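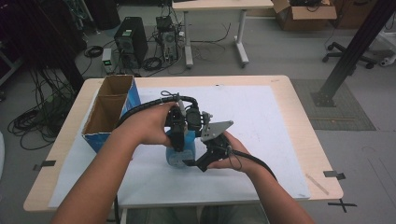

The white sheet stays (for now)

May 2018, a Monday, and I spent most of it on one table. One! I had big plans for the whole room when I got up, I was going to do the shelves and the carpet and that awful pile by the door, and then I sat down at the pale wood table with my coffee and that was the end of the big plans.

I do love that table though. It has those rounded corners, so I have never once bruised a hip on it, unlike the Bruver desk we had before, which got me every single week. Mawar keeps saying we should sell it and get something longer. Over my dead body. It cost me $50 and I carried one end of it up the stairs myself.

Anyway, the sheet. It covers nearly all of the top, and it's held down at the sides with black tape, and it was nice and bright when it was new. Now it's scuffed all over. I went at it with a damp rag after breakfast and then with the Grernine spray, which smells like a swimming pool and says on the label that it can be used on "most surfaces," whatever that means. My rag got dirty, so something must be coming off, but I could still see smudges when I sat back down. I think I have to make peace with it or buy another one. Lejla says turn it over. I haven't dared look at the other side.

Then there was the cardboard box, the one with the blue printing on the outside. I kept it open on the table all morning because I couldn't decide if it was for keeping things in or for throwing out. It's a good sturdy box! I hate to flatten a good box. And the light blue container is supposed to have a home too, but every time I give it one I end up wanting it back on the table, so it sat there next to the box and I worked with it right in front of me.
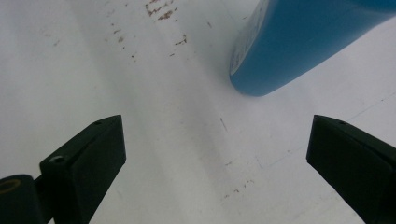 Page 39

Lunch was toast, standing up, and a phone call with Lejla that was meant to be five minutes and went to 36 (I looked). She has finally heard back from Rosser about the shelving and they can't deliver before August. August! So all the things I was going to put on the new shelves are going to stay on the floor, and I suppose I'll be stepping around the computers on the carpet all summer as well. I was crabby about it for a good hour. Mawar thinks we could just put up planks. Mawar has never put up a plank.

After that I went back to the sheet, because I was annoyed and scrubbing is good for that. The brown marks bother me the most. I have no idea what made them. Lejla blames my tea, I blame her varnish, and we are both very sure of ourselves. There's pen on it too, a thin blue line with a little hook at the end like somebody started writing a letter and thought better of it – I kind of like that one, and I went around it with the rag.
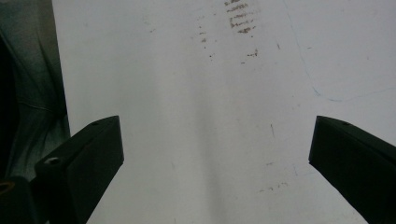
I gave up at four or so and made a list for tomorrow instead. Ask at Ziduteck what a new sheet costs. More tape, the black kind, since I like it to match the X on the floor. Find out who left that little stick on the table and whether they want it, and if they don't, it's going in the trash. Call Mom back. Decide about the box.

My shoulders ache from all the rubbing and I'm having soup in bed with the window open. Mawar is picking up bread on the way home, or said so this morning anyway.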